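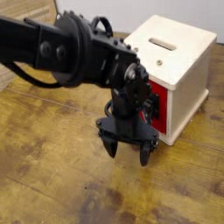 12 July 2018
By Nadège Collet

The box had been Anatole's grandmother's, and before that it had held candles, or buttons, or letters from a man in Penberg – the story changed with every Christmas. It was white, it was wood, and as of this morning it was his!

He set it on the old worktable and walked all the way around it, grinning like a kid. What a table, too. Yellow-brown and worn from end to end, and he loved every inch of it.

"You're going to sand it, right?" his sister asked from the doorway.

"Sand it? Never!"

"The table or the box?"

"Either one!"

She laughed and came in anyway, carrying the coffee. They had been clearing the Rolland house for 3 days, and most of what came out of it had gone straight to the cousins – the clock, the good plates, a chair so ugly they had fought to give it away. Anatole had asked for the box and the table, and when the table wouldn't fit through the kitchen door he had taken the door off its hinges, whistling the whole time.

"So what goes in it?" she said.

He had been thinking about this since breakfast, and he had wonderful ideas. Seeds for the garden. Postcards. The 20 brass keys from the hall drawer that opened nothing anyone could remember (oh, he had tried them all, even on the neighbor's shed!).

"The recipes," he said.

She put down her cup. The recipes were in her bag, where they had been since October, tied up with kitchen string. She hadn't told him she had them.

"How did you know?"

"You made the plum cake on Sunday. You got it right."

She took out the bundle and held it a moment, then pulled the string loose and began looking for the plum cake, which was near the bottom, sticky at one corner.

"Read it to me," said Anatole, pulling up a stool. "Read me all of it!"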